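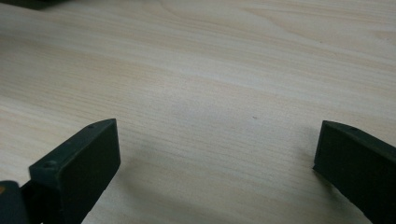
Chenxi Gu wrote after my last column to say that the paper bus schedule deserved to die, that the app does everything the folded sheet ever did and a good deal more, and that I was mourning a thing I probably hadn't picked up in years. It was a friendly letter, friendlier than I've made it sound, and there was a nice paragraph in it about riding the 25 to high school. I've been arguing with it in my head ever since, mostly while waiting for the bus.

Let me give up some ground first. I do use the app. I used it this morning, standing in my kitchen with one shoe on, and it told me I had time to look for the other one. When the 25 is stuck behind a train at the Tlapale crossing, the app knows it and the sheet of paper doesn't, and I have stood in enough sleet to be grateful for that. If you're going from a place you know to another place you know, and you want to leave now, the phone wins.

But a schedule was never only for people who want to leave now! My mother kept hers under a magnet on the refrigerator for as long as she lived on Garkance Street, and what she did with it was plan. She'd stand there with her coffee and work out that if she took the 9:40 to the clinic she could be finished in time for the 11:10, unless the doctor was running behind, in which case there was the 11:50, and she might as well stop for bread. The whole day was laid out in front of her on one side of a page, every bus in both directions, and she could run a finger down the column and see the shape of it. She could see that the buses thinned out after six. She could see that Sunday was hopeless and call my brother for a ride.

Try doing that on the app. You can get the next departure, and the one after it, and if you tap the little clock and pick a time off the wheel you can get two more. I spent most of a ball game doing this a few weeks ago, trying to figure out when a visiting cousin could get back from the lake, and by the end of it I had a list of times written on the back of an envelope. I had made a paper schedule, in other words, and a pretty bad one.

Then there's the matter of knowing what you've been given. When the printed sheet came out every fall, people compared it with the old one. You'd hear them at the stop – they've taken away the 7:15, did you see that – and by the end of the week somebody had called City Hall. A cut on paper is a hole in a column. A cut in an app is very hard to see, and you find out about it by standing on a corner in the dark, wondering if you've done something wrong. I don't think anyone at the transit office is sneaky. I've met several of them and they work hard on very little money. I do think it's healthier for a town when what it has promised its riders is written down in a form the riders can keep in a drawer.

Chenxi's strongest point was about waste, and I've thought about it the longest. Boxes of those schedules did go straight to recycling, and I remember the racks at the Venwood library, stuffed full of routes that had changed the spring before. Fine. Print fewer. Print 750 a season instead of the mountain we used to print, put them at the library and the clinic and the senior apartments, and hand them out on the bus to anyone who asks the driver. When they run out, print a few more. I can't believe this is beyond us. We manage to mail every household a glossy flyer about leaf pickup, and the leaves, as far as I can tell, come down without consulting it.

I would also put the full timetable back up at the stops, behind plastic, in type large enough for a person who left her glasses at home. The stop by the old Cenow building still has its metal case bolted to the pole. It used to hold the whole weekday schedule and a map with the transfer points marked in red, and half the directions I've given strangers in my life were given with my finger on that map. You'd get to talking. A woman once missed her bus because the two of us were so deep in the question of whether to change downtown or walk the last stretch, and she took it very well, and we went over it all again for the next one.

So no, Chenxi, I'm not persuaded, though I enjoyed the letter and hope you'll send another. Keep the app, by all means, and fix the part where it logs me out. But the new service changes are supposed to start in May, and I'd like to be able to hold them in my hand before then, and have a pen nearby, and grumble about them with whoever else is waiting for the 25.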